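3.2 Third-party mediation in the Eritz valley dispute

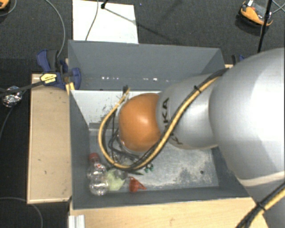

The quarrel between Eritz and Borkitz over grazing and water rights goes back to 1873, when the two parishes were placed under separate courts. Earlier studies treat it either as a contest over interests, to be settled by bargaining, or as a matter of identity, to be eased by long contact between the two sides. Tsao's model takes the first view and Nornier's the second. Wing-sze Lo has argued that the two can be used in sequence, and we follow her in this section.

Our material consists of minutes from 14 mediation meetings and the letters exchanged between them. The first meetings dealt almost wholly with compensation. Both delegations arrived with fixed claims, and the mediators carried offers from one room to the other. Agreement on a payment to 800 households was reached in September, but it did not hold in Borkitz, where the parish council voted against it.

The second phase began with joint visits to the disputed pastures. Fewer proposals were tabled, and the minutes record longer statements about past grievances. When compensation came back onto the agenda, the sum was unchanged and the wording of the preamble had been rewritten by both sides.

Figure 2. Robot arm with its end lowered into a dark grey bin.

Tsao's model accounts for the terms of the payment but does not explain its rejection. Nornier's accounts for the rejection and says little about the sum. The order in which the methods were applied is taken up in section 3.3.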